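June, Belay rig, assembly board task. Entry continues from the calibration page.

Set target for this block: 275 accepted episodes. Running total in Flokent before start: 1,863, all operators.

Protocol unchanged from last block:

- Board on the black mat, parts in fixed row order
- One arm works, the other parks raised and clear of the board
- Episode starts on the pedal, ends when the working hand has let go and backed off
- Max 25 s per attempt, longer ones get tagged `slow` and kept

Kristaps teleoperated the first 15, then handed over to Sumeya. His approach to the bars is steeper than hers. Left both styles in. We want the spread, and the policy trained on a single operator last month stalled whenever the wrist came in at an unfamiliar angle.

Two problems. The Drotinex glove drops finger data for a few samples if the operator makes a fast fist. Export script now flags any gap longer than three samples. Second, the head view loses the part under the hand during the last bit of the approach. Wrist views cover it, but labels made from the head view alone are unreliable there. Do not use them for contact timing.

Sumeya asked whether failed insertions should be discarded. No. Tag `fail`, keep the whole episode, and record the retry as a separate one.

Open:

- [ ] Re-export the first 15 with the gap flag
- [ ] Check clock offset between Avska logger and arm controller
- [ ] Kristaps to write up the parking pose for the idle arm

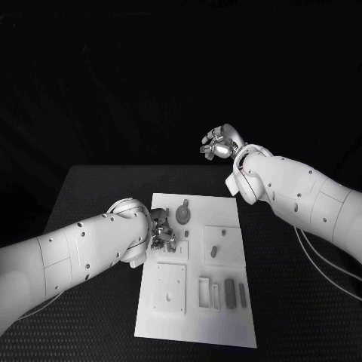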